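5. Working a shift with the disassembly arm

This section is for bench staff at the Grikinstead refurbishing shop. It covers the Jastel arm cell used to strip desktop computers for parts. Read Section 4 (Lockout and emergency stop) first.

5.1 What has changed at the bench

Before the cell came in, one person took a tower from the intake rack to the parts bins. The job is now split. The arm handles repeat picks inside the case. The operator opens the case, checks it, releases anything the arm cannot release, and grades the parts. Each operator looks after 2 cells.

Grading has not moved to the arm. You still decide whether a board or drive goes to resale, test or scrap, and your initials still go on the tag.

Pay grades stay as they were in January. Operators who have signed off on this section may also load new model profiles under Khải Ông, the cell lead.

5.2 Loading a tower

1. Confirm that the cell status on the Hoàng console reads HOLD.
2. Unplug the tower and press its power button for 5 seconds.
3. Remove the side panel and put it on the lower shelf.
4. Lay the tower on its side on the bench, open side up.
5. Look for loose screws and swollen capacitors. If you find a swollen capacitor, tag the board for scrap before you start.
6. Move loose power cables away from the part to be picked. Leave the drive latches closed unless the profile says otherwise.
7. Choose the model profile on the console. If the model is not listed, stop and call the cell lead.

CAUTION: Do not reach into the case while the status reads RUN or WAIT. In WAIT the arm can start again without a prompt.

5.3 First pass

Run the first pass on every tower at reduced speed. The arm moves to a point above the processor socket and stops there for your check.

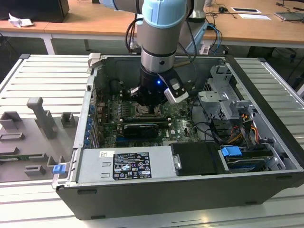
Do I have to stay at the bench for the whole first pass?

Stay until you have confirmed the socket position. After that you may work at the other cell, as long as you can reach a stop button at both.

1. Compare the gripper position with the target on the console.
2. If they match, press CONFIRM.
3. If they do not match, press HOLD, reseat the tower and repeat the pass. Do not push the tower into place with the arm powered.
4. After 2 failed passes, strip the tower by hand and log it as MANUAL. Manual towers count toward your shift total the same as cell towers.

Note: The power supply is never opened, by the arm or by hand. Remove it whole and send it to the Zustska pallet.

5.4 Breaks and handover

Put both cells in HOLD before you leave the area. The arm does not work through breaks unattended.

At handover, tell the next operator which towers are partly stripped and which profiles gave trouble. Write the same in the log. The log keeps the last 100 entries, so export it before it fills.

The night shift ends at 6 a.m. Leave the cells in HOLD with the gripper empty.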